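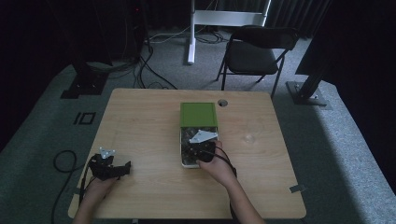

Box with a green part and a dark shiny part: how to clean it and keep it on a wood table?

Asked 1/11/18, viewed 1,736 times

Hello to all. I have a rectangular box which stays on my table most of the time. One end of it is a flat green panel with a small raised rim. The other end is dark and glossy, and it has gray and black patches all over. I can't decide if these patches are dirt or if the surface is made so. I bought it second-hand at the Dokano market in December, without any paper, so I can not ask the seller.

The table is light wood grain with rounded corners and I like it very much. I paid 85 for it and I do not want scratches from the box. I have two questions. First, what can I use on the glossy part so it does not become dull? Second, should I put something under the box, and what? I already tried a dry paper towel and the patches are the same as before.

I searched here and found only advice for oiled wood, which I don't think is my case.

3 answers

Answer 1 (accepted, 233 votes)

Please stop with the paper towel. Paper is rougher than it feels, and on a glossy dark surface you will see the fine lines later, when the light comes from the side. I made this mistake with a tray.

Take a soft cloth, the kind for eyeglasses. Make it a little damp with lukewarm water and one drop of dish soap. Try first in a corner of the dark part. If the cloth becomes gray, it was dirt and you can continue slowly. If the cloth stays clean, the patches probably belong to the surface and you should leave them in peace. Wipe with plain water after, then dry.

The raised rim on the green part will collect dust on the inside. A dry soft paintbrush is good for this. Don't push water along the rim, it can stay there.

For the table: thin felt, cut a bit smaller than the bottom of the box. I glue nothing, I only lay it under. Felt pads with glue leave a sticky ring in summer, at least in my apartment in Skirkthorpe. Lift the box when you want to move it, also with felt, as a grain of sand under it is enough to make a scratch.

Comment from the asker: Thank you, I tried the corner. The cloth stayed clean, so I think it is the pattern. I will buy felt this week.

Answer 2 (12 votes)

I agree about the cloth but I would not use soap. Water is enough. For under the box I use a cork sheet from Velterska, it was cheap and it does not slide. Check that the cork is dry before you put it down.

Answer 3 (0 votes)

just use furniture spray on everything, works fine for me

Comment on answer 3: Please be careful with this. Some sprays leave a film, and on a glossy part you see every finger after.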